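The Bed Is a Sorting Table (Until About Nine at Night)

Filed under: Bedrooms, Small Things, Losing Arguments With Objects

Every house has a layer of stuff that belongs to no room. Tins, little boxes, desk supplies that wandered off from the desk, toys that have outlived their instructions. It settles on windowsills and in the bottoms of bags, and twice a year I gather it up and deal with it. I do this on the bed, on top of the bedspread, for reasons of lower back.
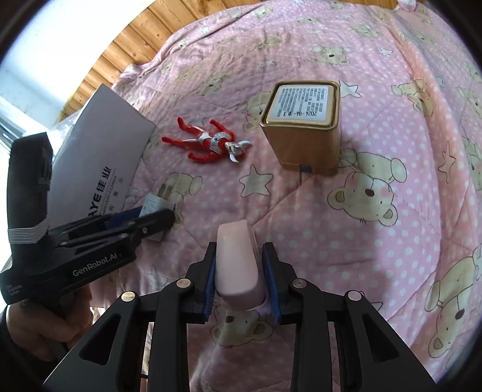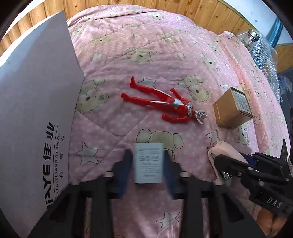

The action figure, on his back among the bears in both shots.

You may own a proper table. Mine has things on it, and clearing the table so I can sort the things would mean putting the table things on the bed, at which point we are where we started. The bed also comes with a deadline built in. A pile on the floor can stay there until November. A pile on the bed has to be gone before you can lie down, and I have never yet been tidy enough or desperate enough to sleep around a stapler.

Before you start

Make the bed. I know. But small things vanish into a rumpled blanket, and you will find them later with your knee. Pull the cover flat and tuck it in at the foot.

Quilting helps. The stitching gives small objects a bit of grip, where a satiny cover sends everything rolling to the low spot in the mattress. A busy print works against you when it comes to small pale items. A white button on a polka dot bedspread is a white polka dot. Put anything smaller than a bottle cap straight into a saucer.

Do it in daylight if there's a window near the bed. Labels are printed by people with excellent eyes, and the bedroom lamp is no match for them.

Wipe the bottoms of metal tins before they go on the fabric. Old tins pick up a rusty ring around the base that you don't notice until it has been transferred to something you'd rather keep nice. If it's too late for that, lemon juice and salt will usually shift rust from plain white cotton. Test it in a corner first on anything colored or printed, and keep bleach well away, as it tends to set the stain for good.

The sorting

I allow myself 3 groups: stays in this room, goes to another room, leaves the house. There used to be a fourth called "decide later," and it ate the other three. I now believe "decide later" is how attics get full.

Pick up one object at a time and don't put it down until it has a group. This sounds simple and is very irritating. You will want to open a small box, look in it, feel vaguely sad and set it back where it was. Hold on to it. Your arm will get tired and a decision will come.

Boxes and tins

Open every one. I once gave away a cookie tin with my spare keys in it, and the thrift store was very kind about it — they had seen it before.

A good square tin is worth keeping, up to a point. The point is when you own more tins than things to put in tins. Square ones pack into a drawer better than round ones, and a lid with a big label can simply be relabeled: stick a piece of plain paper over the old one and write what's inside. Write it on the side as well if the tin is going into a stack.

Flat cardboard boxes are the great deceivers of the household. They look useful and they stand up nicely against a wall, where they will remain for the rest of your natural life. If you haven't used the box for its original contents or for a new purpose by the next sort, flatten it and recycle it.

Small white boxes with tiny print all look the same from across a room. Before one goes in a drawer, take a marker and write what it holds in letters you could read without glasses. Check for an expiration date while you're there.

Desk things

A stapler found in a bedroom goes back to the desk today. Squeeze it once over scrap paper before it goes. If it's empty, fill it, and if it's jammed, clear it now with the tip of a butter knife held well away from your face. Putting a jammed stapler back in the drawer is only mailing the problem to yourself.

Toys that can't stand up any more

Action figures collect gray fluff in the chest details and anywhere there's a crest or a horn. A dry, soft toothbrush gets most of it. For the rest, use lukewarm water and a drop of dish soap, and go easy on silver paint, which comes off with enthusiasm. Loose hips are a different matter. A thin wrap of plumber's tape inside the joint will tighten it up if the leg pops off and on. If it doesn't pop off, don't make it.

Ask before you move one to the "leaves the house" group, even if its owner is grown and lives elsewhere. Especially then.

Finishing up

The outgoing bag goes in the car or by the front door the same afternoon. Carry the other-room things in one trip with a laundry basket, then shake the bedspread out over a hard floor and listen for anything that clicks.

Last updated Sat 2 September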